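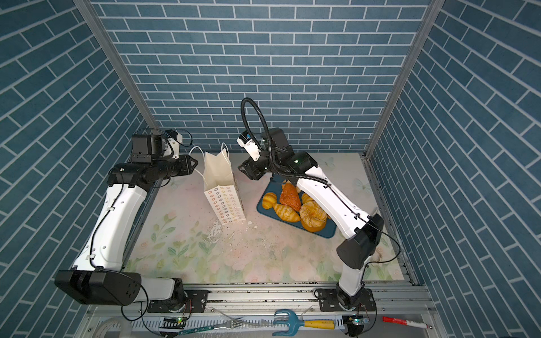 How to clean crumbs and grease off a patterned worktop or tablecloth without wrecking it

Quick one, typed between jobs. People keep asking me how to get wipe-clean covers properly clean. Vinyl, oilcloth, that sort of thing. Flowery ones mostly. Takes 6 minutes once you've done it twice.

What you need

Washing up liquid. Two microfibre cloths, one for wet and one for dry. Soft brush, an old pastry brush is fine. Dustpan. Bowl that holds a litre or so. Bicarb for stains. No bleach, no cream cleaner, no green scourers. I lost half the roses off a Pinto cover with a scourer, so please don't.

Step 1. Dry first

Always dry first. Wet cloth on crumbs gives you paste, and then the paste gets into the grain and you're there all night. Brush from the back edge towards you, dustpan held just under the lip. Short strokes. Sugar and salt are the worst, they scratch, so go over twice if anyone's been baking.

Fine flour: leave the brush. Barely damp cloth, laid flat and lifted. Don't rub. 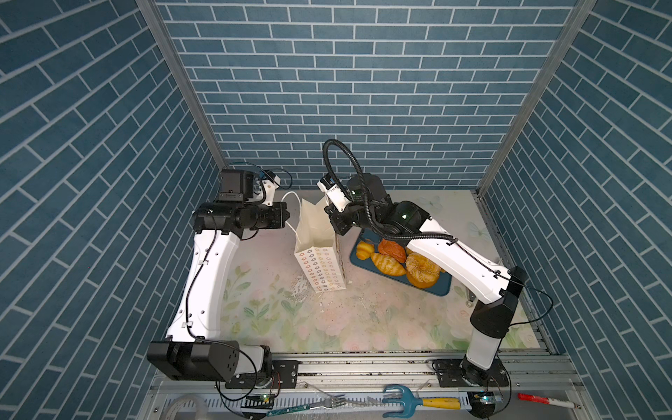

Step 2. Wash

400 ml warm water, one small squirt of liquid. Really small. Too much soap is why covers go sticky and everyone blames the cover. Wring the cloth hard. Wipe in strips, fold to a clean side, carry on. Change the water when it goes grey.

Then again with plain water. People skip this bit. Dont.

Step 3. Trays and boards

Lift everything off, wipe underneath, wipe the bottoms as well. Crumbs collect along a tray rim and go straight back on your nice clean top the minute you put it down. Plastic trays can have the same soapy water. Old scuffs won't come out, leave them be.

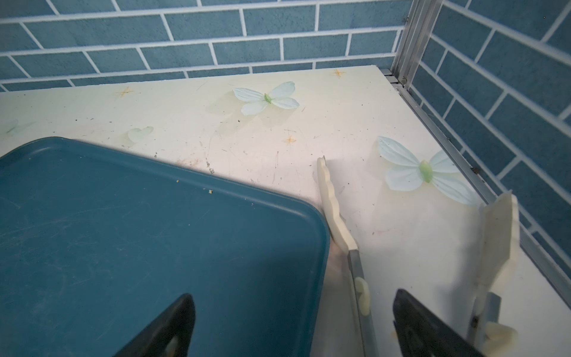
Tray corner on the butterfly print. A couple of tiny crumbs still to go.

Step 4. Stains

Tea, curry, felt tip. Try in this order and stop when it works.

Bicarb and water, mixed to a paste. Dab on, leave it 6 minutes, wipe off. Fine for tea.

Lemon juice on a cotton bud for turmeric. Rinse well. Bit of sun from the window helps too, Morag Lennox swears by it and hers are spotless.

Surgical spirit for ink. Test a corner underneath first!! It will lift cheap printing. Fine on my Bollosura one, took the green right off a market one.

Step 5. Tiles behind

May as well while the bowl's out. Same water, top to bottom. Old toothbrush for the grout, bicarb paste if its gone brown. If you've got the stick-on brick or tile panels, go easy at the joins, water gets behind and the corners lift.

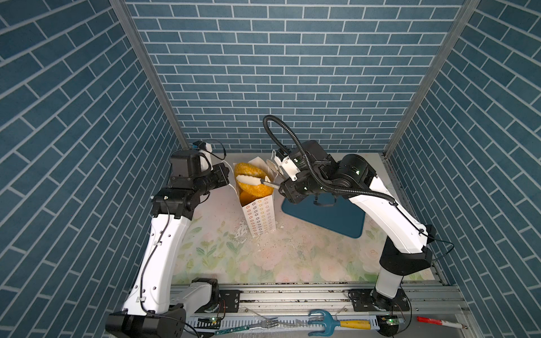 Step 6. Dry it

Second cloth, the dry one. Don't leave it to air dry, you'll get marks, espcially if your water's hard. Lift the edges of the cover and check underneath for damp. Prop them up for an hour if so.

How often

Crumbs every day, wash every couple of days, stains when you spot them. Whole cover off and into the bath in March or whenever you do your big clean.

Creases

Hairdryer on low, keep it moving, smooth with your hand. Never an iron. Sumeya Worku asked about rolling for storage: yes, roll round a tube, print side out, never fold.

Next up, oven doors, when I get a minute.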